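12/06/2024, Paliser cell, planner notes

Back on the collision-scene mess today. Quick recap for whoever picks this up after me: since the Trurnora merge the planner treats the basket as a solid box, so any grasp pose below the rim gets thrown out before IK even runs. Great if you want the gripper to never touch anything! The two states I care about are basket with the tape roll in it and basket empty. 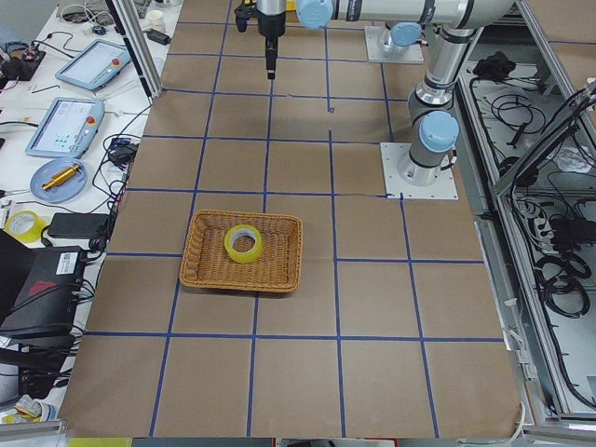

Tape roll in the basket first, then the empty basket.
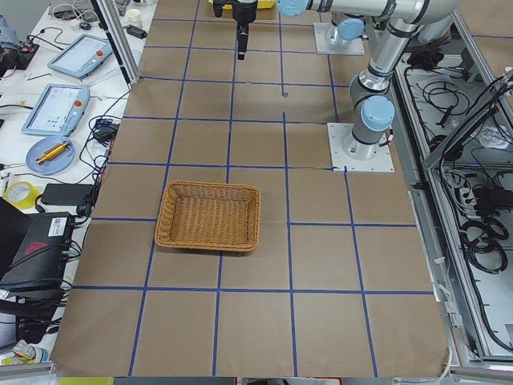

So I ripped out the box and put in five thin slabs (four walls and a floor), posed off the rim fit from Cuevas. Ran 500 planning queries offline against the old scene and the new one, same seeds. Old scene: 196 solved. New scene: 349. Better, but I was hoping for a lot more, and I spent most of the afternoon poking at the rest.

Most of the failures I opened by hand are the second arm. We pass it in as a static obstacle with that fat padding left over from July, and its long link eats a big chunk of the approach volume. Padding lives in the cell yaml, NOT in the planner config (I lost half an hour to that, again). Haven't changed it yet, want to look at the joint state lag first.

Perception side: the rim fit sometimes grabs a blue grid line as a basket edge when the two run close together and parallel. Yaw looks fine, but the width comes out too big and the wall slab lands outside the real wall. Added a color mask before the line fit, seems OK on the saved clouds, haven't tried it live.

Branch is sollovov-open-basket, not merged, don't pull it onto the cell machine please. Next up: padding, then rerun the same seeds, then fix the logger so it writes the reject reason instead of just "invalid".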